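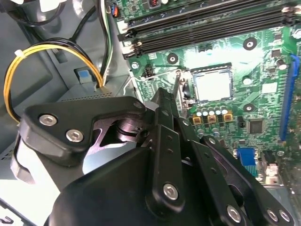

The processor in its socket, with the row of small capacitors under it.

I have wanted to learn the inside of a computer since a long time, and today I finally gave it the whole morning. Danilo Baluyot found me this old Dell at the Stomura shop, where they sell office machines by weight. He paid 12 for it and would not take the money from me, so I will bring him a cake.

My plan is modest. I want to know the name of each part before I touch a screw. I have a notebook with two columns, one for the word in English and one for what the thing does. After the first hour I had 16 words. The most difficult was "inductor". On this board they are square, in a row near the processor, with a yellowish edge and a copper colour in the middle. I had taken them for some kind of button.
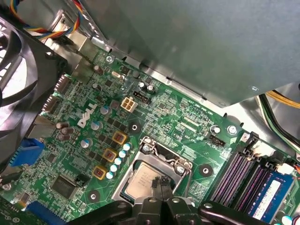 I also wrote down the crystal oscillator, a small silver thing which I like very much for its name. Danilo explained it to me on the telephone but his bus arrived and I lost the second half. The wires I have left for another day. There are so many colours that I would need a page only for them.

At noon I stopped and had soup. I was more tired than after a day in the garden. It is the concentration, I think, and also that I bend my neck too much. 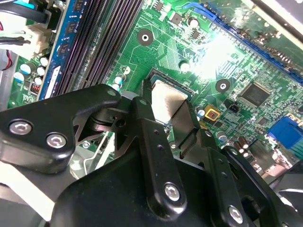

Prukwood, June

The same evening. I read again the chapter about memory in the Bañez book, and then I went back to look. One blue module stands in the outermost slot and the three beside it are empty. The book says to press both latches at the same moment and never to pull. It says this twice, so I suppose many people pull.

I did not open the little lever of the processor. I would like to, but Danilo says I must first buy the paste, and the Ukance shop opens late this week. Under the metal square there is still so much that I don't understand. It is almost 70 pages until the chapter about processors and I read slowly.

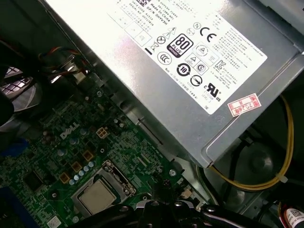 The power supply I shall not open at all, the book is very strict about it. But I copied some words from its label, because I like labels. "80 PLUS" I had to look up – it is about efficiency. There is also a dustbin with a cross over it, and this one I knew already from my radio.

Tomorrow the notebook again. I must ask Danilo how to spell "capacitor", I have it now in two ways.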